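Trail Guides and Gatehouse Stewards Wanted for Prustwood's Medieval Walls

Do you love old stones and the stories that go with them? The Prustwood Walls Project is looking for people to help us open up the town's medieval defenses to visitors from April through the end of October. You don't need a history degree, and you don't need to have done anything like this before. If you've ever stopped on a street corner to wonder why a house has an arrow slit in its side wall, we'd like to hear from you!

What there is to see

Prustwood still has long stretches of its town wall, two gates and the stump of a round tower that the locals have always called Conneely. Most of it is tucked in behind shops and backyards, and plenty of people who grew up here have never walked the whole line. Last season we ran our first guided walks and they filled up faster than we could print the tickets. This year we've been given the keys to the upper room of the Flilance Gate (closed to the public for as long as anyone can remember) and we want it open every weekend.

The roles

Walk guides lead groups of up to 20 people along the wall, starting at the Flilance Gate and finishing at the tower. The walk takes 90 minutes, with one steep flight of steps and some uneven ground by the old ditch. We give you a script to begin with, but our best guides drop most of it by their second month and tell the story their own way.

Gatehouse stewards welcome visitors to the upper room, answer questions, and keep an eye on the numbers, as the floor can only take so many at a time. There's a chair, a heater and a very good view of the market.

We also need a couple of people for the records group, which meets over the winter to read through the old murage accounts. Murage was the toll charged on goods coming into town to pay for the walls, and the rolls list everything from hides to herring. The handwriting is awful and it's great fun once your eye gets used to it.

Training

Everyone gets 5 evening sessions in March, from 7 p.m., in the hall on Surnamska Street. We cover the history of the town, how the walls were built and patched over the centuries, speaking to a group outdoors (wind is the enemy), and basic first aid. You'll shadow an experienced guide at least twice before you lead a walk of your own. 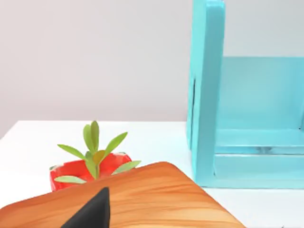
What we ask of you

Two shifts a month during the season, a bit more in July and August if you can manage it. You should be 16 or older, comfortable talking to strangers, and okay with being out in the rain. Guides need to be steady on stairs. The records group is all done sitting down, and one of the stewards' posts is at street level, so please tell us what suits you and we'll work around it.

The roles are unpaid. We cover bus fares and parking, and you get a jacket, free entry to the gate for your family, and a place on our summer trip to see another walled town.

How to apply

Send us a short note by the end of January with your name, the role you're interested in, and a few lines on what draws you to it. Drop it in the box at the Prustwood library desk or use the form on our website. We'll invite everyone who writes in to come for a walk along the wall with us in February, so bring good shoes and any questions you have.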